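Last updated: March

Section 6. Teaching the pick of the yellow rod (Rosix cell, simulation model)

Work through this section in the simulated cell before you load any positions to the real Rosix arm. You need the Gumenness cell model, revision 24 or later, and an operator login. The Sipos gripper must already be set up as described in Section 5.

6.1 Set the start position

1. Open the cell model and press Reset. Wait for the arm to stop at its home position.
2. Set the speed limit to 60 mm/s. Leave it there until the end of 6.3.
3. Jog the wrist over the rod with the fingers pointing down. At this stage the fingers must stay clear of the tray and the green bins.
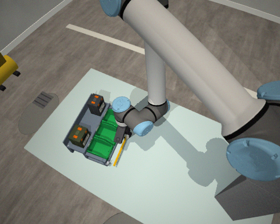 4. Save the position as PICK_START.

Note: Reset clears any position that has not been saved.

6.2 Bring the fingers to the rod

1. Switch from joint jog to tool jog.
2. Turn the wrist until the gap between the fingers lines up with the length of the rod.
3. Open the fingers all the way. Lower the gripper in small steps and check the side view after each one. When the rod lies along the upper front of the rack, watch the clearance to the two dark modules as well as to the rod itself.

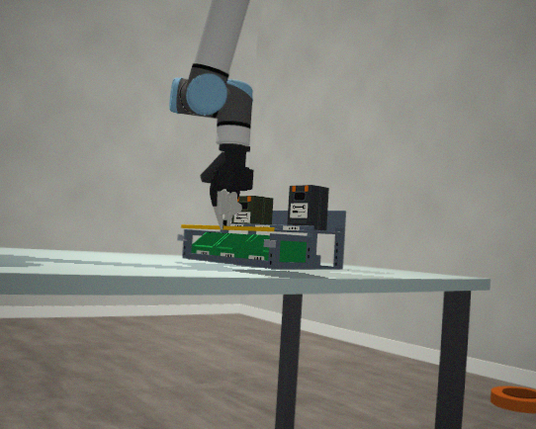

If the collision warning comes on, back out along the tool axis. Do not swing the base joint to get free - the fingers can catch the rack on the way.

4. Change to the wrist view. The rod should run through the gap between the two fingers. If it sits to one side, correct it in tool X only, then check again.

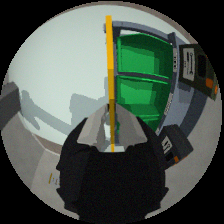 The wrist view uses a wide lens model, so straight edges look bent, more so toward the rim. Judge the alignment at the fingertips and ignore the curve of the rack frame.

5. Save the position as PICK_CLOSE.

CAUTION: Do not copy PICK_CLOSE from another cell. A small difference in how the rack is placed is enough to drive the fingers into it.

6.3 Close and check the grip

1. Set the closing delay to 200 ms and the hold time to 2000 ms.
2. Close the fingers and keep the wrist view open for the whole hold time.
3. Compare the view with the reference below. The rod should be held between both fingers.

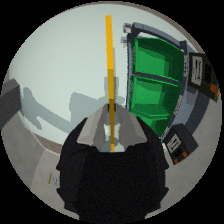 Source: Hamis simulation library, wrist view render

4. If the rod turns in the fingers during the hold, open them, go back to PICK_CLOSE and repeat 6.2 from step 2.
5. When the grip holds, save the sequence and log out of teach mode.

Note: The speed limit goes back to its default after logout. Check it before you run the sequence again.

Gumenness Cell Support - contact your site service desk | Copyright Gumenness | Back to top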